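常见问题:Humier 格子桌面抓放方法

这一页是我把大家发来的邮件攒到一起写的,问得最多的放前面。我叫 Farah Harahap,方法部分主要归我管,标定部分归 Prasetyo Sopacua,所以标定的问题我答得啰嗦一点也请多包涵(他改过一遍了!)。

Humier 到底研究什么?

一句话:让机械臂在一张分了格的桌面上抓放小零件,看策略换了位置以后还认不认得路。我们先按格子安排物体的起始位置,再采示教、训练、测试。以前大家习惯随手一摆,摆着摆着就全挤到桌子中间去了,我自己也这样,改不掉的。

格子是怎么做的?

特别土。桌上铺牛皮纸,蓝色胶带横竖一贴就行。有人问要不要用激光打线,我觉得真没必要,胶带贴歪一点没关系,位置以标定结果为准,格子只管告诉人“这次放哪一格”。

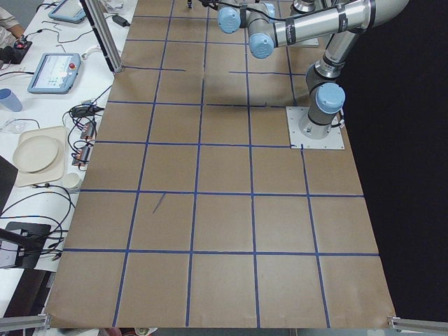 Prasetyo Sopacua:我补一句,胶带歪没关系,但是贴完以后别再挪纸。纸一挪,之前记的格号跟标定就对不上了,那一批只能重来。

对,听他的。

物体是不是一定要放在格子正中?

不用,压在线上也算数,而且我挺喜欢压线的情况。早期版本只在格子中央采数据,测试时物体一压到胶带,策略就开始犹豫,夹爪在上方晃来晃去不肯下去。后来我们专门加了压线的起始位置,这个毛病轻了很多。记格号的时候,压线就把两边的格号都写上,别偷懒只写一个。
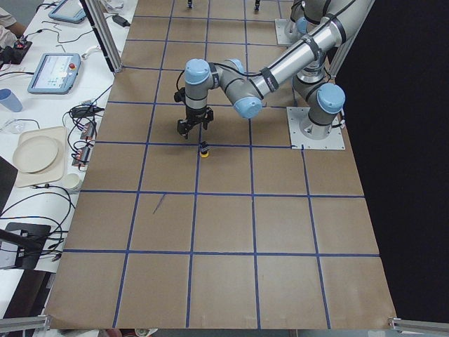

图2 夹爪张开,下方的黄黑色小件压在胶带线上

一轮要采多少条示教?

每种零件30条起步。少于这个数,我们试下来结果忽高忽低,没法比。整套数据目前是54组起始位置,每组重复2次。听着不多吧?采起来一个下午就没了,中间还得喝水、发呆、找不知道滚到哪儿去的零件。

成功率怎么算?

夹起来、移到目标格、松开以后零件还留在目标格里,三步都过才算一次成功。夹起来又掉了算失败,哪怕它很争气地自己掉进了目标格(真有过)。用分格采样训练出来的策略,比随手摆放的那一版成功率高了超过33个百分点,差距主要来自靠边的格子,中间几格两版差得不大。

为什么选按钮、开关这类零件?

因为它们长得别扭呀!急停按钮上面一个圆帽,下面连着开关块,放在纸上会歪,抓帽子和抓底座完全是两种姿态。单独的小帽子又圆又小,夹爪得压得很低才够得着。方块我们也试过,太听话了,两种采样方式几乎拉不开差距。

两条机械臂会不会打架?

会靠得很近,所以交界那一列格子我们规定同一时间只许一条臂进去,另一条在外面等。等待时间不计入任务用时,这一点看结果表的时候请留意,别拿总时长去除次数。 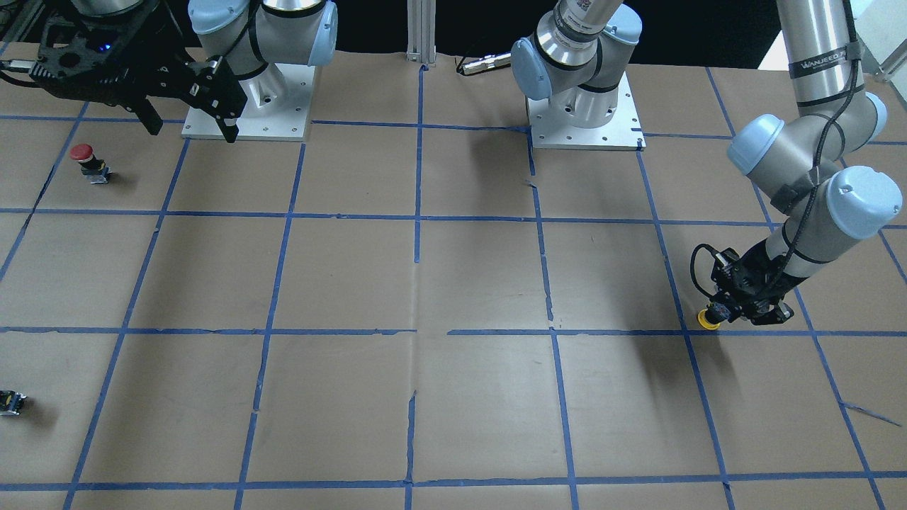 Trarkside 技术通讯 第2期 · 第33页

上面这个页码是方法全文的位置,想看细节的话从那一页往后翻。双臂的调度规则在附录,写得比较干,我尽量画了流程图。

换一张桌子还能用吗?

能,但要重新标定。Yeoh 那边的桌子比我们的窄,少贴了一列,策略不用重训,只把格号表改短就跑起来了。靠边那列效果差一些,我怀疑是光照,还没查完。

代码和数据在哪儿要?

都放在 Fatside 上,搜项目名就有。数据包里有一份格号说明,请先读它再来写信,十封信里的问题多半在那里面。别的问题照旧发给我,我一般周三集中回。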